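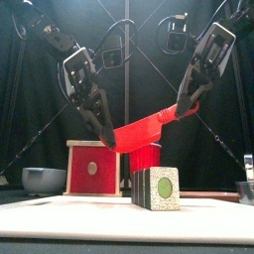 Brosano Airstrip – Ramp and Terminal Checklist, with Comments
12/25/18

Runway surface, full length: Satisfactory. A lovely clean walk this morning, though I'd still like the soft shoulder near the 453 marker packed down before July.

Windsock and lights: Satisfactory. 27 lamps tested, all working.

Fire extinguishers: Action needed. Two are past their service date – Pemow Air has kindly offered to lend us theirs until Flinik can send replacements.

Fuel store: Satisfactory. 3,660 litres by the dipstick, no smell and no drips, and the sand buckets are full again, thank you!

Passenger gate: Action needed. The latch still sticks, and with the government's new island service due to start it really ought to be seen to.

Next check: after the first Pemow flight.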